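Section 3: Moving in your Tevano blind

Read this section before you drill anything. Most of the letters we get at Trukcombe come from people who read it afterwards.

3.1 Hold the headrail up to the window recess and mark both ends in pencil. Pen will still be visible when you sell the house.

3.2 Measure the recess at the top, middle and bottom. Use the smallest figure. If the three agree, measure again, as window recesses seldom do.

3.3 Fix the brackets 12 cm in from each end. Blinds wider than 914 mm need a third bracket in the centre. It is in the small bag, under the instructions you are holding.

CAUTION: Check for cables and pipes above the window. A blind is a poor remedy for a leak.

3.4 Click the headrail into the brackets, front edge first. It should make one loud snap per bracket. A soft crunch is a different matter, and you should stop.
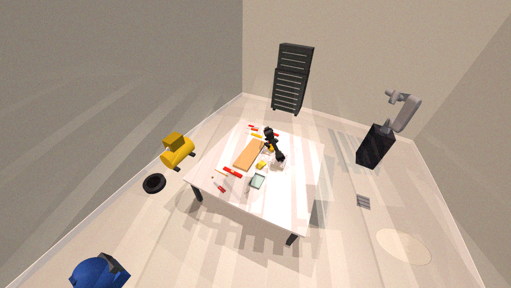
3.5 Turn the wand until the slats lie flat, then a quarter turn further. Slats tilted upwards send the light to the ceiling. Slats tilted downwards send it into the eyes of whoever is sitting opposite you, which some customers prefer.

3.6 Fix the cord cleat to the wall, well out of reach of children, and wind the cord round it every time.

WARNING: Loose cords can strangle young children. We have no joke to make about this one. Keep cots, beds and chairs away from the window.

Note: The Herrera and Geromis models use a spring and have no cord. Skip 3.6 and go to Section 4.

Spare brackets: write to Evdokia Sfakianakis, Parts Desk, Trukcombe. Please state the model and colour. "White" covers three of them.

Revised July 2018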